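Ticket: Head view and gripper view disagree on shelf height
Project: Gallow (tabletop and shelf demos)
Component: Kuusk recorder, pose alignment
Owner: Gediminas Ots
Status: Open, workaround in place

Reported behavior

Demos recorded at the hutch desk fail the alignment check. The gripper track puts the long shelf board higher than the head track does. The offset grows as the gripper tilts up and stays near zero over the desktop. Demos from the other desk pass with the same build. 16 episodes rejected so far, all from Sunday.

First check: gripper lens

Suspected the wide-angle model. Straight shelf edges come out bowed when the gripper looks up from low down, and the correction has to flatten them before features are matched. Pulled a view with the upper compartments, the ceiling lights and the white dot on the gray back panel all visible.

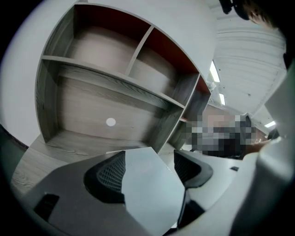
Second check: calibration files

The left and right grippers each have their own lens file. Kuusk had loaded the left file for both. Corrected the mapping and reran the rejected set. The offset dropped on the right gripper and did not change on the left, so the swap was a real fault — but a separate one. Logged it under Lolura, where the loader lives.

Third check: marker cubes

The head track takes gripper pose from the printed cubes below the fingers. If the solver picks the wrong face as "up", the pose tips and the error gets larger with distance. Asked for a hold pose: both grippers out over the desk, flat white box left in place, two marker faces per cube toward the head camera. 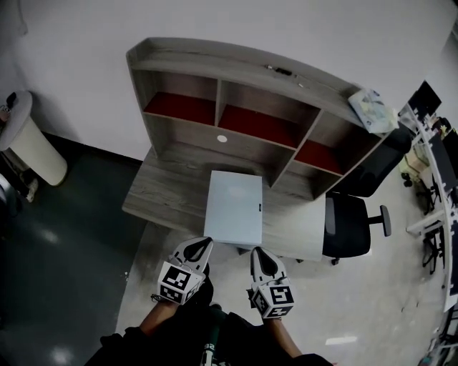
Result of hold pose

Right cube solves cleanly. Left cube flips between 2 solutions when the lower front face is weighted the same as the top face. Forcing the top face removes the flip and brings the shelf board back into agreement.

Workaround

Set face priority to "top" in the Grutico config before recording. Restart the recorder after the change; a reload does not pick it up. Start each session with the hold pose.

Remaining

Rerun the rejected episodes with both fixes. Keep the raw video until that is done — the training export must not pull from this set yet. Solver patch is in review.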